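Lista Mirnmont — moradores e trabalhadores do edifício
Publicado em novembro, 18h40
Por Kiều Võ
Imprimir | Enviar por e-mail

Assunto: Re: aviso do condomínio sobre o ruído

Boa tarde a todos,

Respondo à mensagem do Lâm, que cito abaixo para quem não a recebeu:

> Alguém percebeu a partir de que horas vale a nova regra do ruído? O aviso do elevador diz 20h, a ata diz 22h. E a obra da Jestton no térreo entra na regra ou não?
> Lâm Sầm

Falei com a administradora, a Inthanon. O horário que vale é o da ata, 22h. O papel do elevador saiu com erro e vai ser trocado. A obra da Jestton tem autorização à parte, mas o martelete só pode funcionar das 9h ao meio-dia.

Sobre as salas comerciais, a reclamação mais frequente é a das cadeiras arrastadas e dos telefonemas com a porta aberta. Quem está na 202 ouve tudo o que se diz na 187, e o contrário também. A Inthanon sugere feltro nos pés dos móveis e portas fechadas durante as ligações. O feltro fica por conta de cada sala.
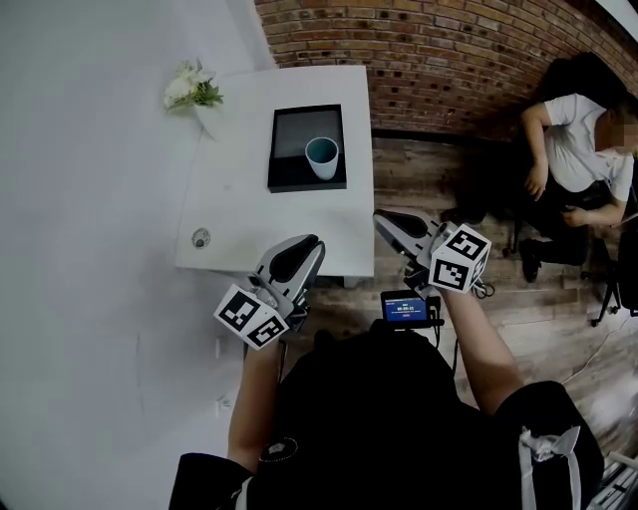
Lâm Sầm respondeu que o feltro resolve pouco. No andar dele o som passa pelo duto de ventilação, e ele queria saber se o condomínio pagaria uma medição antes de mandar cada um gastar do próprio bolso.

A medição está orçada. A Akavbridge pediu 292 por sala, com relatório, e o preço cai se houver 11 salas inscritas. Quem quiser entrar me escreva fora da lista, com o número da sala e o melhor horário para a visita. Os dutos são área comum, portanto qualquer conserto ali sai do fundo de obras — isso consta da convenção.

Piso de madeira sem tapete também pesa na conta. O som dos passos desce direto para a sala de baixo, e o técnico da Akavbridge recomenda uma passadeira onde há mais circulação.

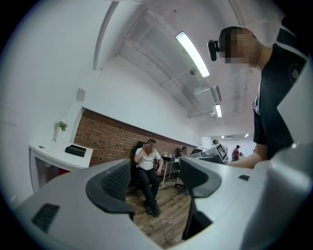

Telefonema no escritório, sobre piso de madeira.

Peço que as reclamações novas venham com dia e hora. Sem isso a Inthanon não registra.

Kiều Võ

Este site usa cookies para manter a sua sessão no arquivo da lista. Ao continuar, você concorda com o uso. Aceitar | Saber mais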